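Filed under: Site & Catalogue > Image uploads > Resolved

Ticket opened 8/24/22
Site: Drivthorpe branch, catalogue server Yule
Reported problem: product pictures uploaded through Ciluvus come out grey and stay grey after a refresh. Text fields save normally.

Checked first: browser cache cleared, different browser tried, no change. Same result when logged in from the Callham office, so it isn't the local network.

Checked second: disk space on Yule. Plenty free. Folder permissions match the other branches.

The upload log showed the colour of the problem a bit better. Files under 5 MB went through. Anything larger was accepted, then dropped by the thumbnail job with no error shown to the user. The queue had 3,374 jobs sitting in it, most of them retries of the same files.

Stopped the thumbnail service, emptied the retries and raised the memory limit for the job. Restarted the service.
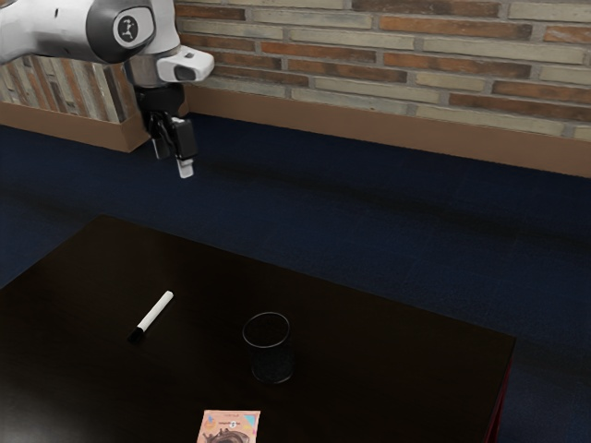 White and grey arm with black gripper, full-size view.

Thumbnail and full-size view both loaded at the Callham end. Re-ran the backlog in batches of 200 with a 10 minute gap between them. The first batch was slow and the rest were fine.

Still to do: the upload page should tell people when a file is dropped. Have asked for this as a separate change. Until then, staff at Drivthorpe should check the full-size view before they publish a listing.

Grey placeholders already on live pages need to be re-saved by hand – open the listing, press Save, no other edits needed.

Status: closed, reopen if the queue builds up again.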